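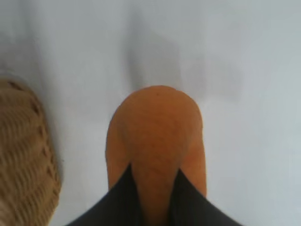

The long way round for an orange root

Most of the sweet potatoes sold in the Cullus valley are grown within an hour's drive of the shops that stock them, yet until recently nearly all of them left the district before they came back. They went by truck to a central market, changed hands twice and returned to the same highway four or five days later with a new sticker on the carton.

That began to change when Bukby, a packing shed on the flats south of Miluter, started selling direct. It takes roots from 6 farms and supplies greengrocers, two school canteens and a bakery that makes a sweet potato loaf through the cooler months. Last season it sent out 3,134 cartons.

The crop suits the area. The soil is sandy and drains well, and the slips go into the ground once the nights warm up, usually from October. Growers hill the rows, water them in and then mostly leave the vines alone. Digging starts when the first plantings have sized up and carries on well into autumn.

Curing is the part that local growers used to skip. A freshly dug root has thin skin that scuffs easily, and it tastes starchy. A week or so in a warm, humid room toughens the skin, heals small cuts and lets the sweetness develop. The central market never paid extra for it, so there was no reason to build the rooms. Bukby put in one, then a second, and now cures everything it sells.

Orange-fleshed roots make up most of the trade. The purple-skinned, white-fleshed kinds have loyal buyers but keep their price only in small quantities. Size is a constant argument. Shops want a root that fills the palm, and a wet summer produces jumbos the size of a football, which go to the bakery or to cattle.

Núñez, the greengrocer on the main street in Miluter, has carried the local line from the start. It charges a little more for it than for the market cartons, and on most mornings the local bin empties first. The shop keeps both — some customers buy strictly on price.

Freight is still the hard part. A half-empty van costs as much to run as a full one, and the outlying towns order in small lots. The shed now shares a run with a local egg farm and charges $107 for a full pallet space.

At home, keep the roots in a dark cupboard with some air around them. The fridge is too cold and leaves a hard centre that won't soften in the oven.

Orders for the coming season opened on 30th May.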